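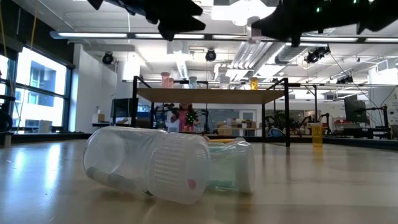 Schools should stop judging robotics clubs by their trophies

Our club in Stonidville has had the same argument every June for as long as I have helped with it. The school board wants to know what we won. Last season the answer was nothing, and the budget was cut by $743.

I think the board is asking the wrong question. Competitions reward a machine that does one job fast, on a field where every part has been measured in advance. Students learn to tune for that field. Then the season ends and the robot goes in a closet.

The students who stayed on with Ritva Kuusisto this spring worked on something duller. They tried to get a gripper to pick up household containers: jars, cups, things with lids. Clear plastic is hard to detect. A jar on its side is a different problem from the same jar standing up. They logged 238 attempts and wrote a line on each one, including the failures, which were most of them.

Aigars Paju, who coaches the competition team, disagrees with me. He says kids need a deadline and a crowd, and that 12 students will show up for a tournament when four will show up for a logbook. He is right about the numbers. I would still fund the four.

A tenth grader in that group can now explain why a grip slipped and what she would change first. I have met tournament winners who could not. The board could read her log in 10 minutes. It should do that before it votes on next year's money, and it should give the $743 back.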